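Emlyn Rosser has been doing other people's faces for 61 weddings' worth of summers, or so the joke goes in Tidirby, and Emlyn does not believe in setting spray.

“I own six of them,” Rosser says. “I couldn't tell you which was which with the labels off.”

We had been talking about the new Varetti mist, which promises to hold foundation in place from breakfast to the last dance. I had used it for a fortnight and thought it was fine. Rosser thought “fine” was generous.

“It smells of cucumber and it makes your face damp. Then your face dries. People feel the cool bit and decide something has happened.”

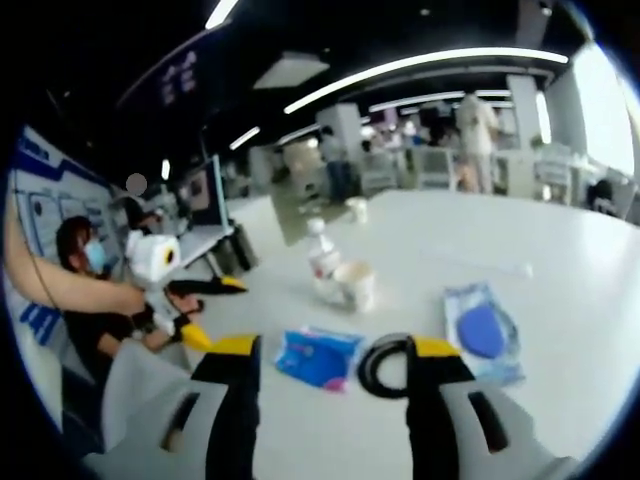

On the table: a round blue disc in its bag, a black ring and a bottle of water.

What about the claims on the box, I asked. Varetti says 2000 women tried the mist and liked it. Rosser wanted to know what they were comparing it with.

“If you give me a free bottle and ask me if my skin feels fresher, I'll say yes. I'm polite.”

Ramiro Marín, who shares the Turndale studio, is softer on the subject. He uses a Pawłowska spray on brides in August and says it takes the powdery look off.

“That part I can see with my own eyes,” Marín says. “Lasting all night – I don't know. I go home at two in the afternoon.”

Rosser allowed him the powder. What does help, in Rosser's view, is less of everything: a thin layer, a few minutes' wait, then a little powder at the sides of the nose and none on the cheeks. I pointed out that this was also a claim without a trial behind it.

“True,” said Rosser. “But I'm not charging you for it by the millilitre.”

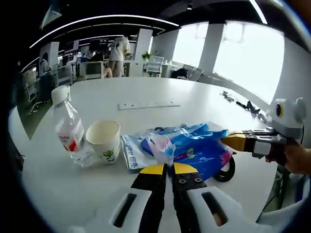 Water bottle and paper cup on the white oval table.

I have kept using the Varetti, mostly for the cucumber. On Friday I sprayed one half of my face and left the other alone, and by teatime my sister had picked the bare side as the better one. Marín blames my moisturiser. Rosser has asked for the rest of the bottle, to make it seven.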